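# Driving the old Rallorari hill stage in a day

The old Rallorari stage still runs on public road from Drotness up to the Golter pass. Here is how to drive it at legal speed.

1. Fill the tank in Drotness. There is no fuel on the hill.
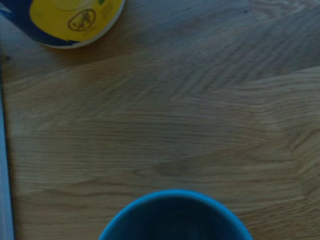 2. Mark up your map the night before. The Hirvonen road book lists 483 corners, more than you need, so note only the hairpins and the bridges. Spread it out on a wooden tabletop and keep your blue cup near the edge, away from the paper.

3. Start by 8 on a Friday, before the buses.

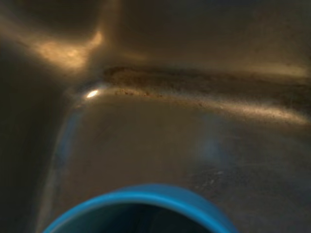
4. Check the coolant at the halfway lay-by. Let the engine cool first, then top up slowly. Any plain cup will pour — a bright blue one like the one in the steel sink is easy to spot in a dark trunk.

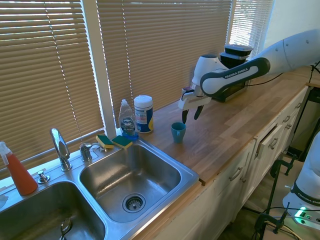 5. Stop at the summit marker, 1779 meters. The limit on the way down is 70, and second gear will save your brakes.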